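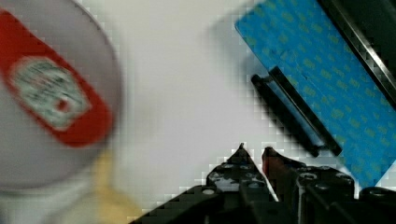
Marciniak play kitchen, six months in

November 4, 2024
By Rocío Ledesma

Bought this in April for my two, 3 and 5. Paid $154, plus shipping. Quick review because my sister keeps asking and I keep saying I'll write it down.

Assembly first. Box says 60 minutes. Took me an evening and part of the next morning. Screws come in one bag, all mixed, and two of the sizes are nearly the same. Sort them before you start. Step 7 has the side panel drawn backwards, I had to take it off again. Holes lined up fine once I had it the right way round.

Sturdy though. My son stands on the oven door. I tell him not to, he does it anyway, hinge still holds. Paint has chipped by the sink, nowhere else.

Knobs click. Kids love the click. I don't, but ok.
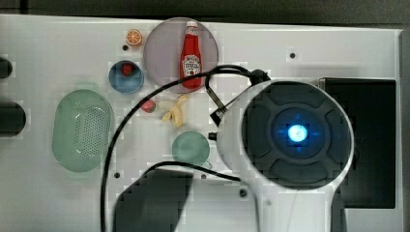 No food or dishes included, so budget for that. We had a pile already from the old Tarkus set and most of it fits on the shelves. Big plates don't fit in the microwave. Fridge is shallow, anything round rolls out when you open the door. I stuck a strip of felt along the front edge and that fixed it.

Cleaning: damp cloth. Don't use spray on the stickers, they lift. Ask me how I know. Marciniak sent a new sheet for free, took three weeks, no arguement.

Height is good for the 3 year old. The 5 year old is starting to bend over it. Wish the legs were adjustable like on the Carivlow one, but that was out of stock and cost more.

Would I buy again, yes, at that price. Not for a kid over six. Four stars.

Comments

Colin Bainbridge: Same problem with step 7. Wish I'd read this first, mine has an extra hole in it now.

Unai Vallejo: does the faucet turn? ours is stuck solid

Rocío Ledesma: Ours turns but its stiff. Loosen the screw underneath a bit.

Aarne Honkanen: We have the Carivlow. Legs do adjust, but the oven door came off in the first month. Pick your poison.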